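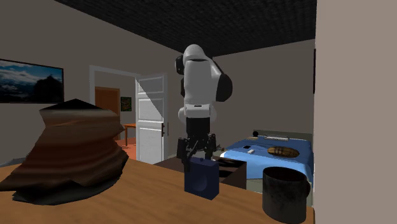

Bastmont: did Season 3 drop the hospital storyline, or did I miss an episode?

Posted in Daytime and Serial Drama
Asked by tealkettle, 13th June
986 views

I have been watching Bastmont on the Ellell app for a little over a year. I started from the beginning of Season 1 and I am now well into Season 3. The numbering on the app runs straight through, so there are no season breaks in the list, only episode numbers.

At the end of episode 185 the older sister is in the hospital corridor with the letter in her coat pocket. The doctor asks her to sit down, and the music comes up, and that is the end. I assumed the next episode would start right there.

It does not. The next one I get opens at the harbor, the sister is back at work in the boatyard office, her arm is out of the sling, and her husband is already living at his mother's place. Nobody mentions the letter. Two scenes later the mother says "after what you told us at the hospital," as though we all saw it.

I went back and played the end of 185 again in case I had fallen asleep. I also checked the numbers, and the harbor episode is marked 186, so on paper nothing is missing. But it feels like at least one full episode went by.

What I would like to know:

Is there an episode between these two that the app does not have?

If there is, can I see it anywhere with English subtitles? I can follow a little of the original dialogue but not enough for a hospital scene.

Does the show ever go back and explain the letter? I don't mind a small spoiler on that point. Please don't tell me whether the father comes back.

I am in the US and I watch on a TV, not a phone, if that makes a difference.

3 answers

longhallway
Accepted by the person who asked

You did not fall asleep. There is missing material, and it comes from the way the show was cut for export.

Bastmont was made by Atano as a weekday serial, with episodes of 22 to 24 minutes. When Ellell picked it up they took the international version, and that version joins some of the shorter episodes together and trims them. Most of the time you lose a breakfast scene or a walk down the street and would not notice. In the stretch you are in, the trimming was heavier. The original run had a special that went out in the evening instead of the normal afternoon slot. It was about twice the usual length, and most of it takes place in the hospital in one night. Because it was sold as a special, it never got a regular episode number. So the numbers go 185, special, 186, and the export version goes 185, 186.

That is why the count looks right to you. The app is numbered correctly for what it has.

The special is on Ellell, at least in the US, but it is not in the episode list. On the TV app:

Open the Bastmont page.
Go past the episodes to the row called Extras. On my set it is the last row, under the cast pictures.
Look for an item called "The Long Night."
Check the subtitle menu before you start. Mine came up with subtitles off even though I have them on for everything else.

If the Extras row does not show, sign out and back in. I had to do this once after an update. It may also help to look on the website in a browser, where the row is a separate tab. If you add it to your list there, it shows up on the TV.

On the letter: yes, it is dealt with in the special, in the second half. She reads part of it out loud to her husband and her mother. It also comes up again later in Season 3, so even without the special you would have pieced it together. I will leave it there.

There are two other places where the same thing happens. One is a short flashback piece that belongs before the wedding week in Season 2, which you have already passed. It is all background on the boatyard and you can watch it any time. The other is a holiday episode that was first shown in November. It sits in the same Extras row. Do not watch it yet. The little picture they use for it gives away something you asked not to be told — scroll past it quickly.

The subtitles on the special were done by a different team, I think. The younger brother's nickname is translated there and left alone everywhere else, so for a few minutes I thought there was a new character. It is the same boy.

Comment from tealkettle
Found it. It was in Extras but I had to sign out first, as you said. I had never scrolled down that far. The scene with the two of them at the vending machine is better than anything in the regular episodes. Thank you.

Comment from longhallway
Glad it worked. That scene is the reason I remember the special at all.

pinecone_1557

This happens with all of these shows. They cut them up for other countries and don't tell you. I had the same with a different one on Dixit where a whole character left and they never showed it, she was just gone and there was a new person in her apartment.

I stopped Bastmont at episode 99 so I can't help with the hospital part. I liked the first season but it got slow once they sold the bakery. Does it pick up again? My sister says it does but she likes everything.

You could try writing to the app. I did that once and got a form reply.

Comment from longhallway
It picks up when the husband's cousin arrives. You stopped a few weeks short of that.

Comment from pinecone_1557
Ok might go back then.

saltmarshviewer

The accepted answer is right about the special. I want to add a few things for people outside the US or people using Dixit, where the show is also carried in some countries.

Dixit does not have the export cut. It has the afternoon episodes more or less as they were first shown, so the episode numbers do not match Ellell's for most of Season 1 and part of Season 2. They come back together early in Season 3. If you read recaps, check which numbering the writer is using. Most of the recap pages in English follow Ellell. The ones translated from the original follow the broadcast. I spoiled the fire for myself by reading what I thought was the recap of the episode I had just finished.

As far as I can find, Dixit does not have "The Long Night" at all. What it has is a recap of a few minutes at the front of 186, made up of clips from the special. If your version of 186 opens with the sister on the hospital stairs and a voice-over, that is what you are watching. It covers the main facts, and the letter is mentioned, but you only hear one line of it. If your version opens on the harbor, you have the export cut and should look for the special.

I would also disagree a little about the Season 2 flashback piece. It is described as background, and mostly it is, but there is a conversation between the mother and the harbor master that makes more sense of how she behaves in the special. If tealkettle has not seen it, I would watch that one next. It is short.

One thing I could not work out is the sling. In the special her arm is still in it in the last scene, and at the harbor it is off and she is lifting boxes. I don't think there is a missing episode there. The story seems to jump ahead by some weeks, since the boats are out of the water when we see the yard again and they were in before. There is no line of dialogue about it in either version.

Comment from tealkettle
Mine opened on the harbor, so that fits. I will watch the flashback next. I had noticed the boats but thought it was a mistake.

Comment from ferrybell
Does anyone know if the special is on the disc set? The back of the box only lists the episode count.

Comment from saltmarshviewer
I don't have the discs. It might be better to post that as its own thread, since people who own them may not look in here.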